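How Viral Love Stories Change as They Get Shared
Student project report — Media and Everyday Writing, final version
November 9, 2024

Group report. We followed one feel-good story across three websites and looked at what got added, dropped or mixed up along the way. 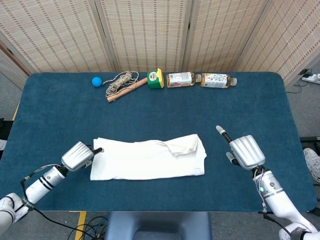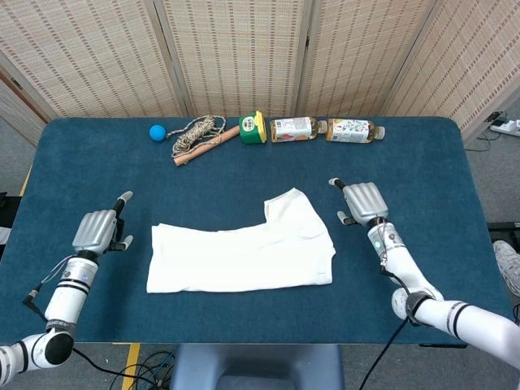

A small blue ball at the left end of the row, folding divider behind the table.

1. What we wanted to find out

Short "how they met" stories are everywhere. Most are a few lines long and come from one post or one video. Then other sites pick them up and rewrite them. Our question: how much of the first version is still there by the third rewrite?

Not looking at whether the couple is real or still together. Can't check that. Only the text.

2. The story

A woman says she left her umbrella on a bus in May. The bus company gave her the wrong umbrella back. There was a name tag with a phone number on the handle, so she called it. The man who answered had her umbrella. They met at the bus station to swap, had soup, and a year later they were engaged. She told it herself in a short video, and the text we call Version 0 is our own write-up of what she says in it, word for word, 1007 words with the repeats left in.

3. Sites

Indov — short news items, lots of ads, no author names.
Bellisum — weddings and relationships. Longer pieces, friendlier tone.
Clurnano — mostly lists. Our story was number 3 in a list of sweet meetings.

We picked these because each one links back to the one before it. Indov links to the video, Bellisum links to Indov, Clurnano links to Bellisum. So the order is clear. It took us a while to find a chain like this, most stories had no links at all and we had to drop them.

4. Method

Copied the full text of each version into one document. Marked every fact in Version 0 (place, time, who said what, objects) and gave it a number. Ended up with 69 facts. Then each of us went through the three rewrites alone and marked each fact kept, changed or gone. Where we disagreed we talked it over and took the stricter reading.

Also saved the reader comments under the Bellisum piece, 2777 of them on the day we saved the page. Too many to code. We read the top ones only, so section 6 is more of an impression than a result.

5. What changed

Indov. Very short. Keeps the umbrella, the bus and the phone call. Soup is gone. The year between the first meeting and the engagement is gone too, so it reads like they got engaged right at the bus station. The headline says "stranger stole her umbrella," which is not in the video at all. She says very clearly it was the bus company's mix-up.

Bellisum. Fixes the stealing part (maybe they watched the video?) but adds feelings. "Her heart skipped a beat when she heard his voice." In the video she says she was annoyed and wanted to get off the phone. The soup is back but now its coffee. We think coffee just sounds more like a date.

Clurnano. Two sentences. The man is now a bus driver. We looked for where this came from and our best guess is a sloppy reading of Bellisum, where one paragraph has "the driver" and "he" very close together.

Facts that did best: the umbrella, the wrong one being handed back, the engagement. Facts that did worst: anything with time in it. Not one rewrite got the year right.

6. Comments

A lot of people tell their own story in reply. Wrong coat, wrong suitcase, one wrong dog from a groomer. Some say the story is fake. A few say he must be a driver and should of been fired, so they probably saw a later version before coming here. We did not expect that, the chain runs backward as well.

7. Problems with the project

Only one story. The Kanagaratnam method from our course reader asks for at least two chains so you can compare, and we ran out of time. Also we had no way to tell if the sites changed thier text after we copied it. Indov shows no dates on its pages.

The fact list was harder than planned. Is "she called the number" one fact or two? We counted it as one — another group might not.

8. If we did it again

Start with the second chain right away. Use a sad story next to a happy one, to see if the writers add feelings to both. Save pages with a screenshot and not just copied text. Ask the sites who writes the headlines — we sent one message to Bellisum, no answer so far.

Appendix A: fact list with codes
Appendix B: the four texts side by side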